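Jan 27, 2023

Barometer at 1037 on rising and again at lunch. No wind. Frost on the inside of the pantry window, so the seal has gone on the lower pane.

Worked on the sourdough log most of the morning. The Plilel flour is drier than the Gavari and takes more water for the same feel. Batch weight held at 1000 grams of flour, salt at 20, starter from the jar on the second shelf. At 22 degrees the dough domed by early afternoon. The Gavari batch, mixed at the same time, was slower and slacker, and tore when I tried to shape it. I put that down to protein. The bag gives no figure for it.
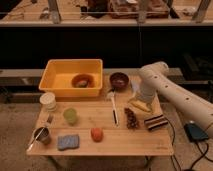
Table, with the yellow bin and the maroon bowl.

The oven thermostat reads high at the low end and close to true above that. I have written the corrections on a card and taped it inside the cupboard door. The stone needs a full hour regardless of what the dial says. Steam from a tray of boiling water, poured at loading, tray out once the crust sets.

First loaf: good spring, crust thin on the left side, crumb even, slight gum near the base. Second loaf: flat, sour, edible toasted. Rye starter fed at noon and moved off the radiator. It had a gray liquid on top, which I stirred back in.

Jemal in Stundville has stopped stocking the coarse rye until February. Ordered the medium. Will sift out nothing and adjust water down.

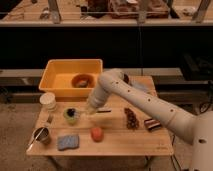 Homa Heydari telephoned after supper and said my bulk rise is too long for the amount of starter, and that the gum at the base is a cooling fault: leave the loaf on a rack until morning before cutting. I had cut mine warm. She also folds four times to my two.

Zinash Abera wants a loaf for Sunday. Will use the Plilel, four folds, shorter bulk, and leave it uncut overnight. Pane to be measured tomorrow before the glass shop closes.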